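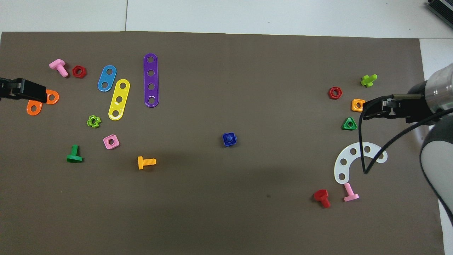 Porkmont, May

I promised in my last entry to write something on the relabelling method, and now I have the numbers, so I will try to do it properly. I ask for patience with my English where the subject becomes technical.

Our task is simple to say. There are toy construction parts on a mat, bolts and nuts and strips with holes, and a sentence such as "pick up the purple strip". Two arms are available and the system must first choose the arm, then the part, then the grasp. We call the task Hasska, after the folder where the first code was kept, and the name has stayed.

When I started, our policy (we call it Queiroz) was trained on 234 demonstrations. Each had one sentence, written by the person who was driving the arms. It learned to grasp quite well. What it did not learn was to listen. If I asked for the blue nut it would often go to whichever part was closest to a gripper, and it would do this with great confidence, also when the sentence named a colour that was at the other side of the mat. I spent a good part of the winter believing that the language encoder was too small. It was a wrong idea and I regret the hours. 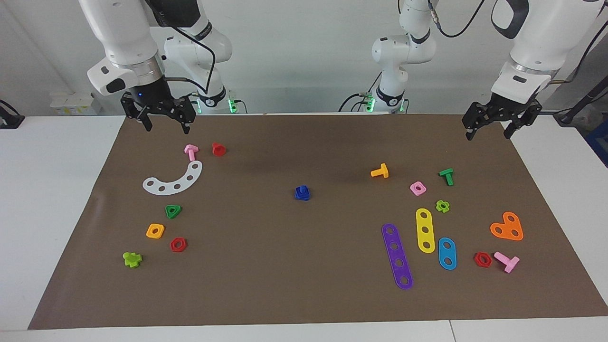

The trouble was in the sentences. In most of the demonstrations the driver had chosen an easy part, near the arm, with free space on all sides. So the words and the position said the same thing, and the network could ignore the words without paying for it. My change was to collect 30 more demonstrations in which the requested part was never the nearest one, and to write the sentences for all the old ones again, by shape and by number of holes as well as by colour. Two parts can both be pink, and then the colour alone does not help you.

I then ran the old policy and the new one on the same 11 layouts, with two requests for each. The old one went to the correct part in fewer than half of the trials. The new one made 2 errors. Both were with hexagonal nuts, where I wrote only "the red nut" and there were two of them on the mat, so I am not sure it is fair to call them errors. I have counted them anyway.

The choice of arm is still weak. For a part near the middle, the policy sometimes starts with the left arm, stops, and begins again with the right. Mullier, the planner we used before, had a fixed line down the middle and never hesitated, but it also could not follow a sentence. I tried to add the fixed line to the new policy and the grasps became worse, for a reason I have not yet found. I suspect the smoothing of the actions.

Next I will try requests with two steps, a bolt and then the nut that fits it. The sentences are already written and the thread sizes are in a table, but I have not yet decided which arm should hold the bolt.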